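Zirnix Releases Version 12 of Its Inventory Software for Small Warehouses

CURNVILLE, September 25, 2023

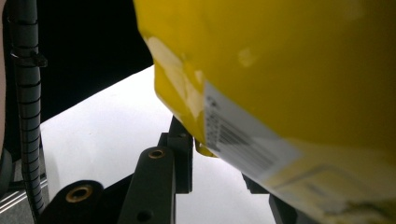

What changes for sites that already run the previous version?
Existing stock records, user accounts and location codes carry over during the update. The item database is rebuilt once, and the system must be offline while this runs.

Zirnix today released version 12 of its inventory software, intended for warehouses with up to 125 storage locations. The release adds partial cycle counts, a revised import tool for supplier price lists, and separate permissions for receiving and dispatch.

Partial counts can be scheduled by aisle, by supplier or by date of last movement. Differences are held in a review queue until a supervisor accepts or rejects them. The import tool reads files of up to 1,000 lines and reports rejected lines in a separate file.

The software was tested at 46 sites in the Curnville and Ostness areas before release. Changes made after testing include a shorter login timeout and a corrected rounding error in unit conversions.

Version 12 is available for download to customers with a current support contract. The Sanna edition, for sites with more than one building, will follow in October. Support for version 10 ends on the same date as the Sanna release.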